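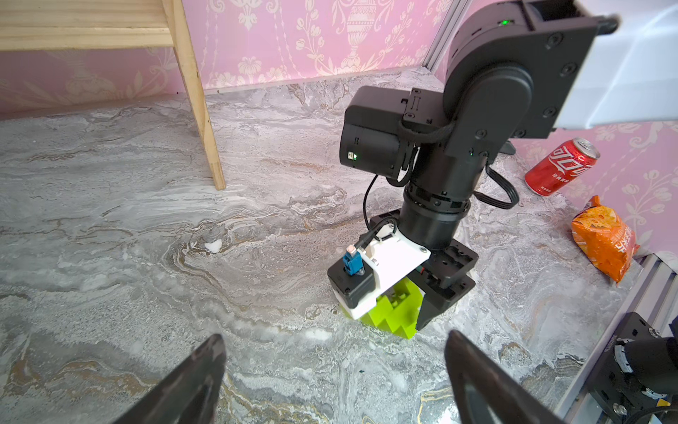
The Skurkstead rules are a body of good practice for two-armed tabletop robot work, covering the layout of the table, the handling of objects between arms, and the conditions under which a run may be kept. They are named for the town where the first version was drafted one November, and where they are still argued over. They have no legal force, a fact that has done little to soften their tone.

Origin

The rules began as a single sheet taped up in a workshop at Kastton. It read, in full, "Put it back where it was." By its second year the sheet had grown to 87 clauses, several of which contradicted the original. A revision led by Covadonga Cifuentes cut these to six and moved the rest to an appendix, where they have been quietly breeding.

Shared space

Clause 1 concerns the area that both arms can reach. Only one gripper may close on an object in this area unless the task calls for a handover, and the other must wait with its fingers open. The clause applies equally to toy bricks and to expensive things, on the theory that habits do not check prices.

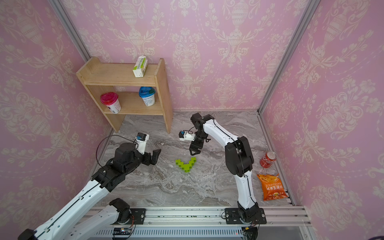

According to Cifuentes, the clause should have said "wait farther away," and every later edition has been an attempt to say so politely. The Birkberg edition settles on "at a considerate distance" — a phrase that has yet to be measured.

Gripping

Clause 2 asks that joined parts be held across the body of the piece, clear of any joint likely to give. Operators are to close slowly and lift only after a pause. The Jelínek supplement adds that an object near a wall or another item should be drawn into open space before it is turned.

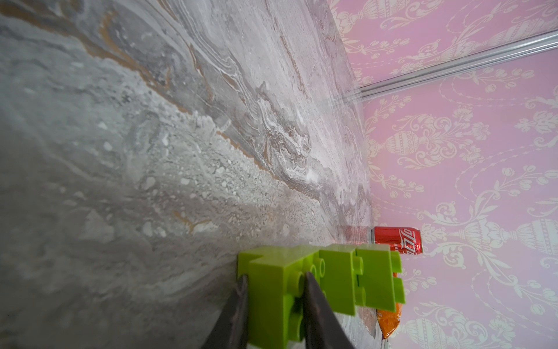
Bricks held between two fingers, close to a drink can.

Clauses 3 and 4 deal with bystander objects, meaning anything on the table that the task does not mention. These are to stay put for the whole run. A run in which one is moved must be marked, even if the result looks better that way.

Separate pieces

Clause 5 covers tables with more than one loose part. Each arm is assigned a piece before motion starts, and a swap halfway through counts as a new run. Critics have called this fussy. Supporters agree, and have asked for more of it.
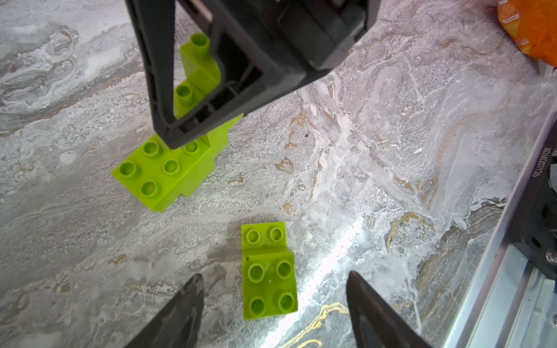

Record keeping

Clause 6 requires a written note for every run, including the dull ones. Sets of 1000 runs or more must also carry a summary, which the appendix limits to two pages and most authors treat as a dare.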